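Home Bags Tissue & Tape Labels Help Contact

Packing snack and candy orders in twisted-handle paper bags: frequently asked questions

These answers cover the Ratell series of brown kraft bags with twisted paper handles, used for counter pickup, gift orders and short-distance delivery of packaged snacks. They do not cover unwrapped food, hot food or frozen goods. Questions on flat-handle bags are answered on the Nodemska page.

Bag basics

Which Ratell size should I use for mixed snacks?

The Small suits two to four single-serve packages. The Medium suits most mixed orders, including one or two sharing-size bags of chips. The Large is meant for boxed goods and is usually too wide for loose pouches, which lie down flat in it and slide under each other. If an order falls between Small and Medium, use Medium and fill the extra space with a sheet of tissue at the bottom.

How is the bag opened correctly?

Hold the bag by the top edge of both panels, not by the handles, and pull the panels apart. Put one hand inside and push the bottom flat from corner to corner. The side gussets should fold outward along their full height. If a gusset stays tucked in near the base, the bag will lean toward that side once it is loaded.

Shaking the bag open by one handle is faster and is the main cause of handle patches coming loose before anything has been packed.

There is a crease down the front panel. Is the bag defective?

No. Bags ship flat and stacked, and the gusset folds can leave a vertical line close to one or both edges of the panel. The crease does not affect strength. A horizontal crease across the handle patch is different: set that bag aside and use it for stock transfers or storage.

How much can a Medium hold?

Our working limit is 90 ounces, spread across the base and carried by both handles. Packaged snacks almost never reach it. Glass jars and canned drinks do, and they should go in a separate bag with a board insert.

Are the bags resistant to grease or moisture?

No. The paper is uncoated. Sealed packages are fine. Anything that may sweat, including drinks taken from a cooler, should be bagged separately in plastic or wrapped in two layers of tissue. A damp base loses strength before it looks damp.

Packing order

What goes in first?

Heavy and rigid items first: boxes, tins, chocolate bars laid flat. Next come items that stand up and can support something beside them, such as bags of pretzels or crackers. Light, slippery packages go in last. Candy pouches are in this last group even when they are heavier than a bag of chips, for the reasons given under the next question.

Why are candy pouches packed last?

Foil and film pouches have little friction against each other or against kraft paper. Placed early, they work their way down the side of the bag and end up under the heavier goods. The crimped ends are also stiff enough to mark the packages next to them. Placed last, a pouch can be set upright against something already in the bag.

How should a pouch be held while it goes in?

By an upper corner or along the top crimp, with the wide end hanging down. The contents settle into the wide end, which then enters the bag first and finds its own place. Holding a pouch around the middle pushes the contents to both ends and makes it too stiff to pass between the items already inside. Gripping a pouch hard across the seam can also open it, mainly with the thinner films.

Bring the pouch over the rim before lowering it. If it is pushed in across the side of the bag, the lower corner catches on the paper edge and folds the rim inward.

Where should the handles be during packing?

Apart, with one falling to the back and one to the front. In practice the rear handle tends to stand up and the front handle sits lower, across the opening. It can be left there for small items. For anything wider than a hand, fold it down over the outside of the front panel first. A package forced past a handle takes the handle down with it, and the cord then has to be pulled out from under the load.

How high can the bag be filled?

Packages may come up to the rim. They should not stand above it by more than a third of their own height. If the tops are above the rim, the handles cannot meet, the load hangs from one side, and the front panel bows. An order that is too tall for a Medium should be split into two bags. Moving it up to a Large gives more width but very little extra height.

Should the labels face the front?

For gift and counter orders, yes. Customers and staff both check an order by looking down into the opening, so at least the product name on the uppermost package should be readable without lifting it out. For delivery orders it makes no difference.

An orange snack package with a white label area is easy to identify from the opening even when the front of the bag and the handle cover part of it. A glossy pinkish-red candy pouch with small, light printing is much harder to read, and the person checking has to go by color and shape. We suggest ticking such items off on the order slip at the moment they go in. 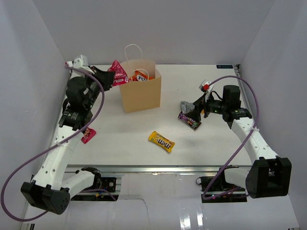 Checking and closing

How do I check an order without unpacking it?

Keep the slip outside the bag until the last item is in. Mark each line as the item crosses the rim. Then compare the number of marks with the item total at the foot of the slip. If they differ, take the order out completely and start again. Feeling around inside the bag is unreliable with film packages, as two thin pouches lying together feel like one.

Ashok Uniyal, who looks after packing trials at Costden, timed both methods during an August trial at the Rizvi counter. Of 447 mixed orders, 364 were packed with marking at the rim and the remainder were checked afterward. Checking afterward took longer per order in every size of bag. The trial did not measure error rates, and we do not publish any.

Where does the slip go?

Fold it once and place it between the front panel and the nearest package, with the order number up. Stapling it to the rim is acceptable for pickup. Do not staple through the handle patch – the hole starts a tear line directly under the load.

How should the top be closed?

For counter pickup, leave it open. For delivery, bring the two panels together at the center of the rim and apply one paper seal, 2 inches or longer, over the edge. One seal is enough. Folding the rim over is not recommended with twisted handles, as the fold has to be made across both patches and weakens them.

Can I tie the handles together?

A loop of ribbon or paper string is fine for gift orders. Rubber bands cut into the twisted cord if the bag is carried any distance.

Packing station

What kind of surface works best?

A flat, light-colored table with nothing on it except the bag and the items for the current order. Colored wrappers show up clearly against white, and a small item left behind is noticed sooner. Plain walls or side panels around the table stop packages from sliding off the back, and give the bag something to rest against if the base has not fully opened.

Where should the bag stand?

Toward the far side of the table, broad panel facing the packer, with the items between the packer and the bag or off to one side. Goods then move in one direction. Placing the bag at the near edge means reaching over it for every item, and sleeves catch on the front handle.

How high should the table be?

Low enough that the packer can see down into the bag with the bag standing on it. For a Medium, most people find a table a few inches below normal counter height comfortable. If the table cannot be lowered, a step is a poor substitute; use a smaller bag where the order allows.

Storage and returns

How should unused bags be stored?

Flat, in the carton, off the floor and away from exterior walls. Do not stand cartons on end. The handles at the top of the stack will be pressed to one side, and those bags lean when opened.

How many bags are in a carton?

It varies by size and is printed on the carton label. Current pallet loads for the Medium hold nearly 1439 bags' worth of older stock per row in our own warehouse, but this figure is for internal planning and should not be used for ordering. Order by the carton.

Can a bag be reused?

Yes, for the same kind of load, if the base is dry and both handle patches are fully bonded. Pull each handle gently away from the panel and look for a gap at the top of the patch. Any gap means the bag goes to recycling. Remove plastic tape first. Paper seals can stay on.

Who do I contact about a bad batch?

Write to Yasir Arain at the Costden returns desk with the size and the batch code from the carton flap. Keep three unopened bags from the same carton. Messages received on Saturday are answered on the next working day.

Related questions
Flat-handle bags: Nodemska sizes and limits
Choosing tissue for brown kraft bags
Paper seals and what they stick to
Board inserts for jars and bottles

Costden Packaging Help | Contact | Returns | Back to top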